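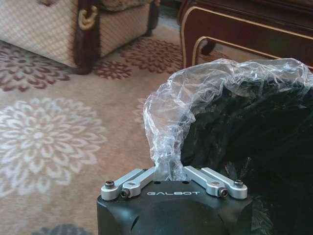

The Long Life of a Sitting Room

Every house has one room that stopped. Clocks still going, radiator still ticking, but the furniture chosen in one particular year and never argued with since. My parents' was like this. Yours too, probably.

I have spent most of October in other people's front rooms. Two towns, Zeterau and Cisamley, a lot of tea. The question I started with was a small one. Why do people keep the suite?

Because they do keep it. The big one, the matching one. Bought on instalments, delivered up a staircase that was plainly too narrow, sat on by visitors only. Three decades on it has outlived the dog, the car and in one case the marriage.

Zeterau first. Train in at half past six in the morning, nothing open. Lukian Kravchuk met me in the van. He has been reupholstering there since leaving school and his workshop is a former bakery, still warm at one end for reasons he can't find. Horsehair in sacks. Springs in a bath.

"People ring and say it's worth nothing, can you come and look," he said. "Nothing, but can I come today."

He charges 600 for a sofa, fabric not included, and he tells them straight that a new one is cheaper. Most go ahead. He used to try to talk them out of it, the ones who were clearly stretching. Gave that up. A woman cried at him over a footstool.

What goes first? The webbing, always. Then the front edge of the seat, where people drop rather than sit. Arms go dark from hands. Backs hardly wear at all, he says you could take the back off a forty-year-old sofa and sell it as new. Cushions are a lottery, depends who had the cat.

Pattern for the public room

There is a reason so much of this stuff is leafy. Stetsiuk, the old mill outside Zeterau, wove furnishing cloth for the whole region and its pattern books ran to 2,000 designs by the time it shut. I was allowed an hour with them in the town library. Ferns, acanthus, something that might be cabbage. Page after page in brown and olive and old gold. Hardly a plain one in the lot.

Plain showed the dirt. That was the practical case. The other case was that a front room was meant to look like money had been spent, and a plain cloth looked the same from the street whether it was good or not. A big leaf with a bit of shine to it, you knew. So you got leaves on the sofa, flowers on the rug, gilt round the picture. Nobody's eye was supposed to rest.

My mother-in-law calls it "a full room". She means it as praise.

Then it turned, quite quickly. Pale walls, pale sofas, one grey throw. The full room became a thing you apologised for when the estate agent came round. Lukian had two years with barely any damask through the door and nearly packed it in. He did pub benches. He did a dentist's chair, badly he says. 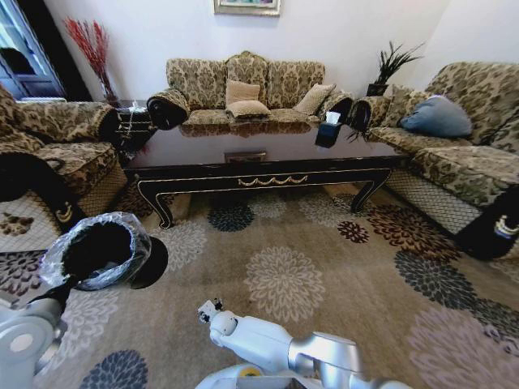
Who gets the sofa

Cisamley is smaller and wetter and has the auction house. Riku Kaneko runs house clearances from a unit behind it, and he sees the other end of all this, the part where the children stand in the hall with a list.

They rarely fight over the suite. They fight over who has to take it.

"It won't go in a flat," he said, walking fast, me writing on the back of a parking ticket. "It won't go in the lift. They love it and it won't go in the lift."

He had 37 suites in store the afternoon I went. Stood on end, wrapped in blankets, labelled by street. Some have been paid for monthly since before he took the buisness over. He rings once a year to ask. They always say give it another year.

Younger buyers have started turning up, mind. Renters, mostly, wanting one big patterned thing in an otherwise bare room. They take the sofa and leave the armchairs, which pains him. A set is a set. He has one couple driving over from Dururau next week for a three-seater with a carved top rail and he's told them it comes with both chairs or it doesnt come.

I asked what he has at home. Long pause. His grandmother's, it turned out, all of it, plus the low table, in a room that measures slightly less than the furniture does. You go in sideways. He had it recovered once, same pattern, last of the roll.

Lukian did the work. Took him most of a winter, and he wouldn't do the piping in the colour she'd wanted.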